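Zukader Kids > Plants and Garden > How Things Work

Stories Plants and Garden Animals Make It For Parents

We use cookies to remember which pages you liked. Accept Settings

How does a watering can help a plant to drink?

Plants get thirsty, as you do. They have no mouth, so they drink with their roots, and the roots live down in the soil. When we water a plant in a pot, we want the water to go to the soil. The leaves do not need a shower every time.

Let us look at a small table garden. It has little pots, a cup and one yellow watering can, and behind them there is wallpaper with violets. Those violets never need a drink!
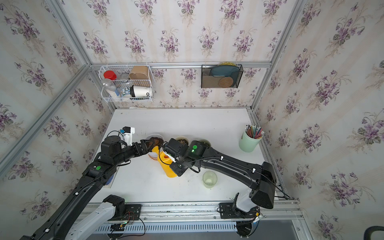
A yellow watering can on the white table, with a clear plastic cup near it.

A watering can has three important parts. The body holds the water. The handle is the part we hold. The spout is the long part where the water comes out. The spout is narrow, so the water comes out slowly, and it is easy to stop when the plant has enough.

At the top there is also a big opening. Through it you fill the can, for example from a cup. Fill it only to the half if your hands are small. Water is heavier than it looks.
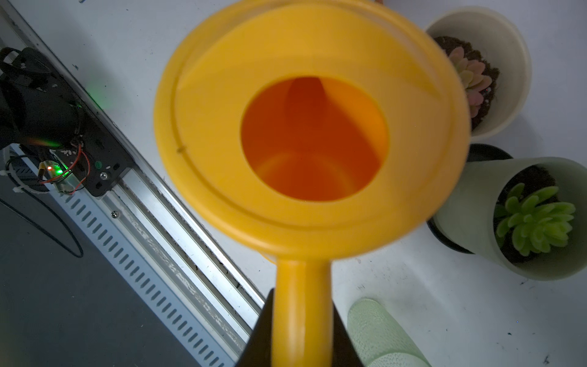
Some plants drink a lot and some drink very little. A succulent is a plant with thick leaves. It keeps water inside the leaves, like you keep a snack in your bag. If you give it too much, the roots can become soft and the plant gets sick.

How do you know when to water? Put one finger into the soil, as deep as your fingernail. If the soil feels dry, the plant may want a drink. If it feels wet, wait and try again in 4 days.

Now bring the spout close to the soil and tip the can slowly. Count to nine, then stop and look. Is there a little lake on top? Wait until it goes down before you give more. 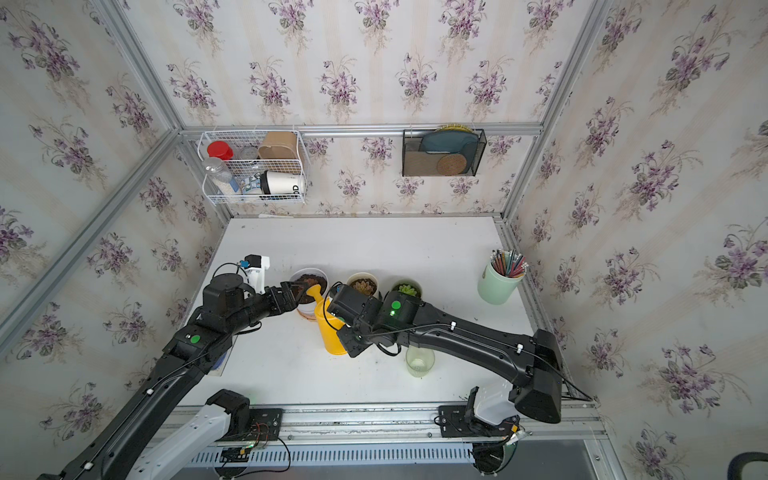 The spout points to the soil in the white pot. Next to it are two pots with succulents.

After watering, wipe the table with a cloth, and put the can back in its place. In June, when the days are warm, check the soil more often.

New word: succulent (say it: SUHK-yuh-luhnt)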